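Workshop tips > Computers and electricals

2026-10-26
By Ihor Hutsuliak

Stripping an old desktop PC for parts

A full-size desktop that has been pushed under a desk for years is still worth taking apart. The memory, the drive, the power supply and the graphics card if it has one can all go into another machine or be sold on, and the bare case takes up far less room at the tip. I do mine in the back shed at Pemcombe, usually a few together in March when it is warm enough to sit out there.

Before you open it

Copy off anything you want to keep. Do this while the machine still runs, as it is a nuisance to do afterwards. Shut it down properly, switch off at the wall, pull the mains lead out of the back and then hold the power button in for a few seconds. Take out every other lead as well, including the little aerial stub if there is one.

Hoover the outside and brush the vents. If the machine lived on carpet, the front grille will be packed with fluff and it will all fall on your bench otherwise.

The bench

Work at a height where you can see straight down into the case. A metal bench is fine for a machine that is unplugged and staying unplugged. Do not rest a loose board on bare metal if you mean to power it up for a test. Use a sheet of dry cardboard.

Lay the tower on its side with the removable panel facing up. On most office machines that is the left-hand panel as you look at the front. Some have a latch, others two thumbscrews at the back. The panel slides towards the rear and lifts.

Touch a bare metal part of the case before you put your hands on anything green, and again each time you come back from making tea.

Order of work

Take a photo first, then start with the cables. Pull on the plug and never on the wires. The wide one on the edge of the motherboard has a clip you have to squeeze, and it can be stiff. Flat data cables usually have a small metal tongue to press.

Drives next. Many office cases hold them in coloured plastic carriers and you only need to pinch the sides. Write on the drive with a marker straight away. I once had two identical ones from two machines in Holovko and had to plug in both to find out which was which.

The graphics card is held in two places, by a latch or screw at the back panel and by a small catch at the far end of its slot. People forget the catch. Press it down, then lift the card straight up without rocking it.

Memory comes out by pushing the clips at the ends of the slot outwards. Some boards have a clip at one end only.

Leave the processor until late. The cooler comes off first, and if the paste has set hard, twist it gently a little each way before lifting. Once the processor is out, lower the bracket again over the empty socket and keep everything away from it. The contacts in there bend very easily, and a board with bent pins is scrap.

The power supply is normally four screws on the back of the case, sometimes with a slide catch inside too. Do not open the unit itself, even if it rattles. It can hold a charge after it has been unplugged.

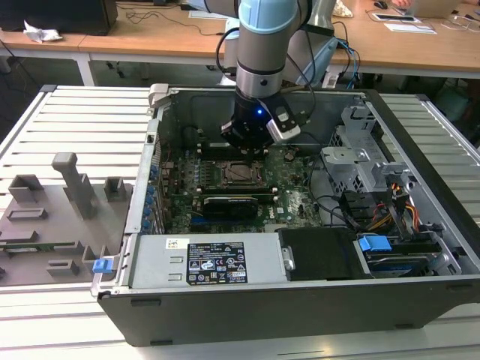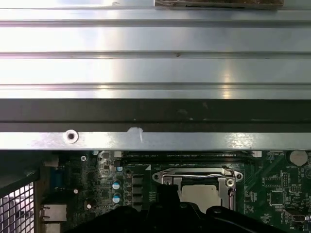
Keeping the bits

Screws go in a Ludix tray with the small lidded pots, one pot for each stage. Any tray will do, and an egg box is nearly as good. Case screws and drive screws look alike but the threads differ, so forcing the wrong one will spoil the hole.

Put memory and cards in anti-static bags. If you have none, wrap them in plain paper and stand them in a cardboard box. Ordinary bubble wrap is not suitable. My own spares live in an old Harier biscuit tin lined with card, labelled with the date and the machine they came from.

Dust on the board shifts with a soft dry paintbrush, 30 mm wide. Hold fan blades still with a finger while you brush. No water and no spray polish.

Getting rid of the rest

Empty cases go in the metal skip at our tip, but ask at yours. Boards and power supplies go with small electricals. The coin battery on the motherboard should be taken out and put in with the batteries. It lifts out with a fingernail, or use a plastic spudger if yours are short.

Drives you are not keeping need wiping before they leave the house. If a drive is dead and cannot be wiped, take it to somebody who shreds them.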